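Taltilmont to Put Solar Panels on the Library and Both Fire Stations
By Hanneke Boersma
4/23/18

If you have driven down Evach Street lately and wondered when something would finally happen on top of the public library, the wait is nearly over. The Taltilmont town council voted last week to cover the library roof with solar panels, and to do the same at the town's 2 fire stations, in what will be the biggest clean energy project the town has ever taken on.

The plan calls for 511 panels in all, with the largest share going on the library, which has that wonderful wide flat roof and hardly a tree near it. Skovero, the installer picked for the job, expects the work to take 24 weeks from the day the first crew shows up, and the library will stay open the whole time (story hour included, for the many parents who have written to ask).
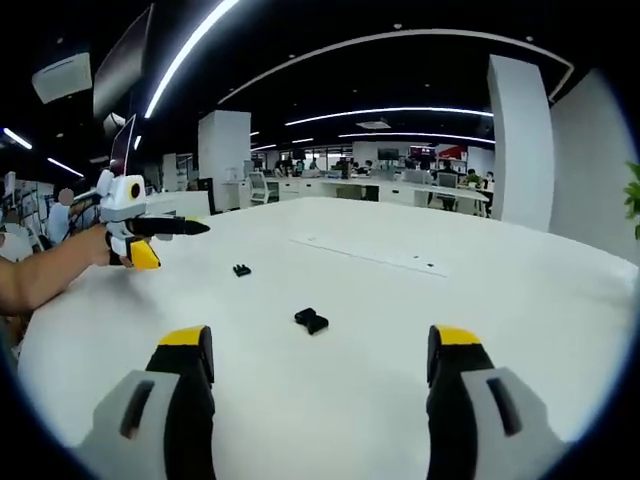 Taner Ersoy, who runs the town's buildings department, has been pushing for this since he was hired, and he was about as happy as I have ever seen him when we talked after the vote. "We pay for power on three buildings that sit in full sun all day long," he said. "My own kids have been asking me why we don't do something with that, and now I get to go home and tell them we are."

By the town's figures, the panels should cover roughly 44 percent of the electricity the three buildings use in a year, with summer doing most of the heavy lifting. Whatever the library doesn't need on a bright Sunday will go back to the grid, and the town will get a credit on its bill.

Not everything is settled. The older fire station needs its roof looked over by the engineers at Venkataraman before anything heavy goes up there, and their report isn't in yet. If the beams need extra support, that building will go last and the other two will go ahead without it.

Drawings of all three roofs are on display just inside the library's front doors, and Ersoy says he is glad to take questions by phone or at the buildings department counter any weekday morning.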